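Broleck laser measure: my review after two houses and one very long staircase

I bought the Broleck in February, the week we started looking seriously at places to renovate, and I've now dragged it through more damp hallways than I care to remember.

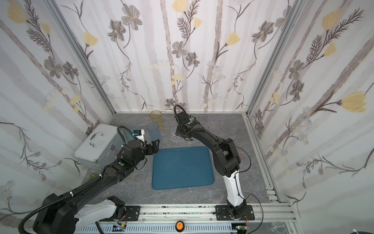 So, a bit of background. We were trading an apartment for something bigger and older out in Plosanstead, and the listings there are hopeless about floor plans. You get "spacious living room" and a number for the whole house, and that number might include the barn! My friend Ohemaa Bonsu had already been through it and told me to measure everything myself before making an offer. With a tape that takes two people and a lot of patience. With the laser I could do a four-room floor on my own while the agent was outside on the phone.

Setup is easy. Batteries in, hold down the big button, and you're off. You pick whether it measures from the front edge or the back edge of the unit, and please check this every time, because mine goes back to the rear edge whenever it's switched off. I got an entire upstairs wrong that way at the first house and had to drive back out (48 minutes each way, thanks).

Indoors the readings are great. I checked it against my steel tape on the long wall of our old living room and couldn't see a difference worth writing down. Area and volume are two presses away, and it keeps the last six readings, which sounds like plenty until you're in a house with a hall, a pantry, a back pantry and whatever that little room behind the kitchen was. I ended up calling out numbers to my phone's voice recorder instead.

Outdoors is another story. In bright sun I lose the dot past the end of the terrace, and measuring the plot was a waste of an afternoon. The seller, Ryszard Rutkowska, very kindly lent me a surveyor's tape and we did it the old way. If land is your main thing, get something with a camera finder, or just pay for a survey.

A few smaller gripes. The belt pouch is terrible — the flap popped open on the cellar stairs and the unit bounced down most of them. It still works, with a chip out of one corner. The screen light goes off too quickly in dark rooms. And the app wants you to make an account before it will even draw a rectangle, so I gave up and used graph paper.

I also borrowed a Wróbel from Yuto Chiba for the second house, and it's the nicer tool, no question. Clearer screen, better pouch, remembers your settings. It also costs a good deal more, and for checking whether a couch fits under a sloping ceiling I didn't feel the gap.

What did it do for us in the end? The first house was listed with a main bedroom that, once I'd measured the part you can stand up in, was barely a box room. We passed. The second came out a little bigger than the listing said, 485 square feet on the ground floor alone without the porch, and that's the one we bought.

Four stars from me. I'd buy it again, and I'd buy a different pouch the same day.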